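Casual play leader, Gallegos Community House

We need a play leader for the under-fives sessions at our Grelach Street centre. The job is casual, three mornings a week during school terms, with a break over July.

You will set up and pack away, greet families at the door, run a short song and story time, and keep the attendance book. Over 30 families are on the list, so you should be comfortable in a noisy room. Some lifting is involved.

You need a current first aid certificate and a working with children check. A childcare qualification is helpful but we will look at experience instead. A second language is welcome. 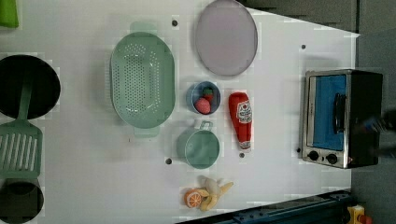

Pretend play takes up most of each morning and you will be expected to join in. Children cook, serve and swap things about, and the leader helps them take turns. The toy kitchen gear includes black pans, a mint-green colander and a slotted spatula in the same colour, and all of it gets washed at the end of the session.

Send a one-page letter and the names of two referees to Elvia Quintero, Gallegos Community House, 174 Ririk Road. Applications close 1/3/05.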